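Skorlow Support
Search tickets Search Open Closed All products
We use cookies to keep you signed in and to remember your filters. Accept Manage

Ticket: Left and right hand-held gripper do not give the same opening width
Product: Takiva hand-held gripper, pair
Opened by: Ans Desmet
Status: waiting for customer

Ans Desmet, November 4, 2021
Hello, we are comparing your pair with the Jaidee grippers that we used until now. The left one reports 3 mm opening when the jaws are fully closed. The right one reports zero, as it should. Both have the same firmware and I did the calibration from the manual two times. With the Jaidee I did not have this problem, but its image was worse in low light, so I would like to keep yours.

Support
Thank you for the clear report. Please exchange the two cables and tell us if the error goes to the other side. Please also check that the fingertip pads sit fully on the jaws.

Ans Desmet
I exchanged the cables. The error stays with the left gripper, so I think the cable is good. The pads: I took them off and pressed them on again. Now it reports 2 mm. Better, but not zero.

Support
Then it can be the zero point. Could you run the long calibration (menu Service, then Jaws) and repeat your test with soft and hard objects?

Ans Desmet
I did the long calibration this morning. I made 17 grasps with each gripper on the table with the small things: the octopus toys, the starfish, the lens case set.

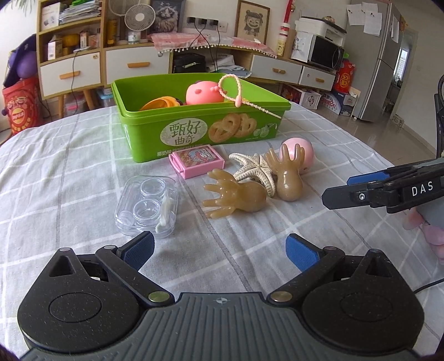
With the right gripper 16 grasps were recorded correctly and one I dropped myself. With the left gripper the soft toys are fine, but on the starfish the value jumps when I close slowly. If I close fast it does not jump. I attach the log of both. Is it possible that the sensor in the pivot has some play? I did not open the housing because of the warranty.

Support
Please do not open it. We see the jump in your log and would like to have the left unit here. A return label is sent to your e-mail.

Ans Desmet
Label received, thank you. Can I keep the right one in the meantime? I want to finish the comparison for one hand.

Support
Yes, only the left unit must come back.

Related tickets
Jaws do not close fully after changing pads
Skidalon controller does not find second gripper
Long calibration stops at step 2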